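Gripper drops out and faults when hanging shirts on a metal rack

Asked by Meifang Jiang
Nov 22, 2018

I have a Vevus arm set up in a bedroom for a clothes hanging task. It picks a hanger up from the bed, lifts it over the bar of a two-bar rack and lowers it until the hook rests on the bar, then opens. This ran fine from September until last week.

Now the gripper faults right after the hook touches the bar. The fingers go limp, the arm stops where it is, and the log shows "grip current limit" followed by "bus timeout". If I clear the fault and try again it gets through the next 2 or 3 hangers and then does the same thing. Light shirts are mostly OK. Coats fault almost every time. 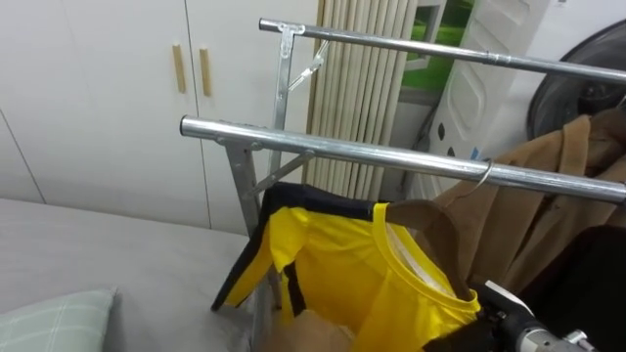
I already swapped the hangers for different ones and lowered the speed to 30 percent. Neither changed anything. The supply is the one that came with the arm. I also updated the controller, but I can't remember if that was before or after the first fault.

My bigger worry is the limp fingers. I was reaching in to straighten a sleeve when it let go of a coat, and the hanger hook caught me on the wrist. Not a bad cut, but I would like to know if it is supposed to do that.

Eulalia Bustos

Two separate faults, I think. Grip current limit means the fingers are pushing harder than the setting allows. When the hook lands on the bar and the arm keeps going down, the hanger twists in the fingers and the motor fights it. Check your lowering height. If the rack has been moved or the feet have settled, you could be driving 5 mm into the bar without seeing it. Teach the height again with an empty hanger, then with the heaviest coat.

The bus timeout is more likely the cable. Power off, unplug the gripper at the wrist and look at the pins. Ours had one pushed back and it only lost contact with the wrist turned, so it looked like a load problem for weeks.

On the fingers, some grippers hold on a fault and some release. Look in the manual for what yours does on loss of signal. Either way, don't reach in while the arm is enabled. Press the stop and wait for the drives to drop out before you touch a sleeve.

Landstead

had this same thing, new cable fixed it. didn't change any settings

Meifang Jiang

Thanks both. The height was off by 5 mm at the far end of the bar and fine at the near end. I taught it again and the current fault is gone so far. I still get the timeout now and then, so I have ordered a cable from Etport. The manual says the fingers release on loss of signal and there is no option to change it. I stop the arm before touching anything now.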